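Blog > Writing notes > Continuity

Keeping an index for a long fantasy series

October 1, 2018

The third Plostholm book went back to the copy editor last night, so I can write up the index. I mentioned it in passing in the spring and a few readers who write series of their own asked how it is set up. It is a plain text file with a search box. Most of what follows is about what goes in the file and what stays out.

The first book had no index. I kept the facts in my head and a few of them in the margins of a printed draft. By the middle of the second book I had moved the river gate at Cesau from the north wall to the east wall, given the same minor priest two different ages, and let a character ride from Cesau to Lanow in one night when the first book plainly says it takes four days. The gate and the priest were caught before printing. The ride was not. It is on page 212 of the paperback and I get an email about it most months.

The index now has 2927 entries. Each entry is a single line with four fields: the thing, the fact, the chapter where the fact is first stated, and a status letter. The status is F for fixed (it is in a published book and can't be changed), D for draft, or R for rumour. R covers anything a character says which may not be so. I added it late and had to go back through both published books to apply it, and it has saved more trouble than the other two. In the second book a ferryman says the Xie mountains can't be crossed in winter. I had entered that as a fact. Half of book three depends on crossing them in winter, and I spent a week working out a way round my own ferryman before I noticed that he had never been there.

Entries are sorted by thing and not by chapter. I tried sorting by chapter first. It is quicker to write and almost no use to read, as you never want to know everything stated in chapter nine. You want to know everything stated about the gate.

Distances have a file to themselves. I draw no map until the distances agree, and they are held as days of travel, on foot, in dry weather. Riding is a multiplier, and so is snow. A reader will forgive a vague league but will remember that the last trip took until the new moon. The table covers 16 places at present. Any pair without a figure is left blank, and I fill it in only when somebody makes that trip in the text.

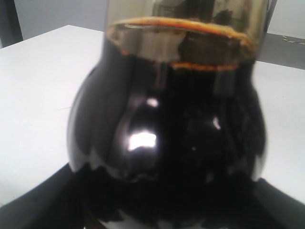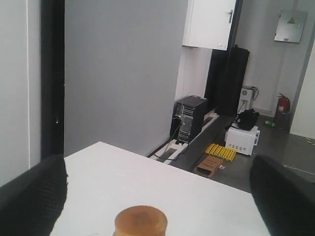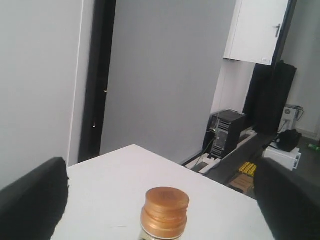
The moon was the other large job. There is one moon in the Plostholm books and its month is 28 days, which I chose for ease of sums and have regretted twice. Every scene set outdoors at night has the day number in square brackets at the head of the draft, and the bracket comes out at the final pass. Before I did this, book two had three full moons in eight days. Two of them were there for mood. One was needed so that a sentry could see a boat, and that was the one I kept. The other two scenes are now cloudy.

What stays out of the index: eye colour, unless someone remarks on it; food, with the exception of anything that has to be in season; anything about a character's feelings. I had a column for feelings at one point. It filled up with the word "angry" and I deleted it. Backstory that hasn't reached the page also stays out. It goes in a notebook, where it can be wrong without doing any harm.

I enter facts at the end of each chapter, not while drafting. It takes roughly 600 words of new text to produce a handful of lines, fewer in a fight, more when anyone arrives in a town. Arrivals are expensive. The Lanow chapter in book three is short and gave me more entries than the whole siege, mostly street names and who owns which mill.

Two faults remain. The file has no way to say that a fact stops being true. When the old bridge burns, its entry still says it is stone-footed with a timber deck, and I have to remember the fire. I have been adding "until" and a chapter number in the fact field, which works but doesn't sort. The other is spelling. I have two spellings of the salt tax in the file — one with a hyphen, one without — and the search box treats them as strangers, so some of that 2927 is the same fact entered twice.

I'll clear the duplicates before starting book four. The ferryman is in it again, and he has opinions on Cesau this time, all of them marked R.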